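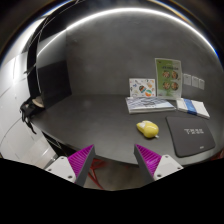

Home News Events Give Contact

August
By the Plerkent newsletter desk

Lost property and the reading table

The lost property shelf at the Vernberg branch was cleared this month, and everything left over from spring has been entered in the list. The list now runs to 667 lines going back to when we started keeping it. Small items are the hardest to return. Keys and glasses get asked for within a day or two, but desk toys, mats and computer bits can stay here for months. If you are missing something, give the front desk a short description with the color and the room you were in.

The reading table has changed too. Books can lie flat on it again, and a menu in a clear stand now goes at the back with the cards. The menu is in Chinese, with photos of the dishes. Please put it back in its stand when you finish.
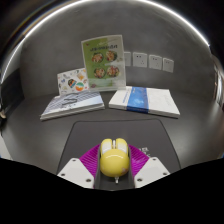 Books from the table can be borrowed at the Dierckx Street desk as well as at Vernberg. Loans for the two desks came to 2,202 last quarter, up from 1,985 the quarter before. Returns go in the slot by the stairs until 8 p.m.

Unclaimed items will be kept until the end of October and then passed to the Trulivex thrift store.

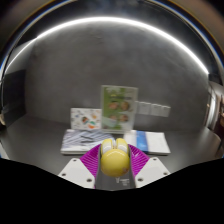
Small yellow item with two ear-like lobes.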